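How to Rewatch a Long-Running Sitcom Before the Revival Without Hating It

Filed under TV How-Tos
9/27/18

Every time a network digs up an old family comedy, the same advice goes around: start with the pilot, watch everything, be ready by premiere night. I've tried it three times and finished once. The one time I finished, I could not have told you what happened in season four, and the revival didn't care either. It brought back the couch, the catchphrase and most of the cast, and it ignored two weddings.

So I don't believe in the full rewatch. If you want to go into a revival knowing who everybody is and why the audience screams when a door opens, you can do it in a couple of weeks. I'll use Dobson as the running example, the one with the family over the hardware store, but the method works on nearly any multi-camera show with more than five seasons.

1. Find out how many episodes you really have

Don't trust the number on the streaming menu. Plitano lists Dobson as "complete" and it isn't. The two clip shows are missing, and the hour-long vacation special has been cut into halves and filed in the wrong season. Gitik has the special in one piece but uses the syndication edits, which lose a few minutes per episode. Usually that's the scene before the credits, where half the good jokes were.

Pick one service and stay with it. Switching back and forth means you'll watch the same episode twice, under two numbers, and not notice until the second commercial break.

2. Do the math before you promise anything

The long version of Dobson, by my own tally, runs 2,725 minutes. The syndication cut is 2,455. That's more than 40 hours either way, and I have never met a family sitcom that needed it. Anybody who tells you the whole thing "flies by" was folding laundry.

3. Cut the list down to 30

Thirty episodes is plenty. Here's how I get there:

The pilot, plus the second episode. Pilots lie. Characters get recast, the kitchen moves, the uncle has a different job. The second one tells you what the show was going to be.

The premiere and finale of every season. Sitcoms put their births, breakups and moves there.

The first appearance of anyone announced for the revival. Check the cast list yourself. "Rumored to return" means somebody's agent got a call, or somebody hopes so.

Any episode that introduced a catchphrase. You'll be hearing it again whether you like it or not.

Then fill what's left with episodes you remember liking. I'd leave the fan polls alone. Those lists reward the Very Special Episodes, and the Very Special Episodes have aged worst of all.

4. Write the list somewhere that isn't an app

I tried Konatum for this. It tracks what you've seen, and it also sends you reminders, badges and a weekly score, none of which I asked for. It marked a whole season as watched because I let the autoplay run during dinner. A sheet of paper by the remote does the job. Episode title, season, a check mark.

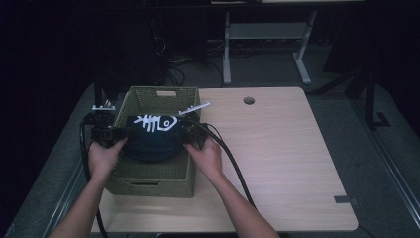
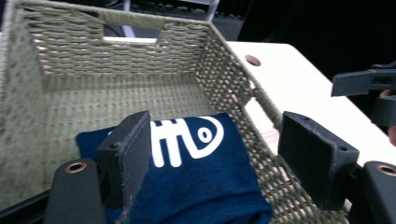
The woven basket, two views.

5. Turn off autoplay and leave the theme song on

Autoplay will march you straight into an episode you meant to skip. The setting is usually buried under the profile menu instead of the player. On Plitano it turns itself back on after an update, or at least it did for me, so check it again every week or so.

The theme song is a different matter. You might think skipping it saves time. It saves you less than an hour over the whole list, and the opening credits are the easiest way to see who joined the cast, who left and which kid got promoted from "also starring." Watch them at least once per season.

6. Two a night, three at most

These shows were written to be seen a week apart. Watch six in a row and you'll start to hear the machinery – the same misunderstanding in the kitchen, the same talk on the edge of the bed, the same music under the talk. That isn't a flaw you discovered. It was always there, and there used to be seven days between you and the next one.

At two a night you'll be done in 15 days, with no weekend lost.

7. Treat the cast interviews as advertising

Around premiere time every actor says the set felt like coming home. Maybe it did. They also have a show to sell. What I look for in an interview is anything that can be checked: which sets were rebuilt, which writers came back, whether it's shot in front of an audience. If the original writers are gone, I lower my expectations and skip ahead to the reviews.

8. Watch the revival pilot, then wait

Revival pilots are mostly entrances and applause. You can't judge anything by them. Give it until the third episode, when the guest stars thin out and the new kids have to carry a scene. If you're still bored there, stop. You put in your 30, and the old ones are still on the menu, minus the clip shows.

One more thing on the missing vacation special. If your service has it in halves, the second half is usually listed first in the search results. Check the titles before you press play.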